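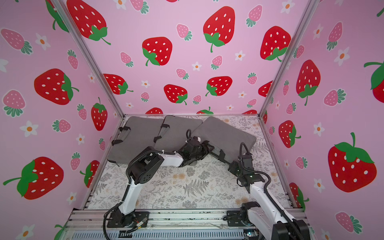 ## 4.2 Does pattern sell?

Trade writers often claim that fruit and flower prints make shoppers feel at home and so spend more. We doubt it. The claim rests mostly on the Wenetti survey, which asked 75 shoppers what they liked and never checked what they bought. Liking a strawberry print costs nothing. Papering a kitchen with it does.
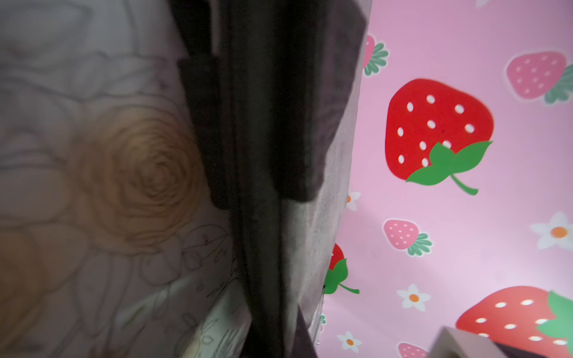
Rewi's later mail survey reached 1,000 households, but its key question ("Would you consider a floral design?") invites a yes. When Manríquez repeated it with a plain option listed first, the lead for florals shrank to 2 points. The Ekader sales records are no firmer: they cover a single April, during a discount on printed goods, and a price cut of 10 percent could explain the whole rise.

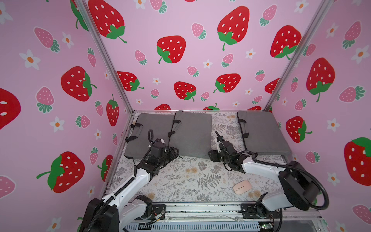
**Figure 3.** Pink wall panels with large red strawberries, smaller pink strawberries and small white flowers.

Scale is a further problem. Most studies treat "fruit print" as one category, although a large, bright motif may wear on people sooner than a small, pale one. We found no study that followed buyers long enough to tell.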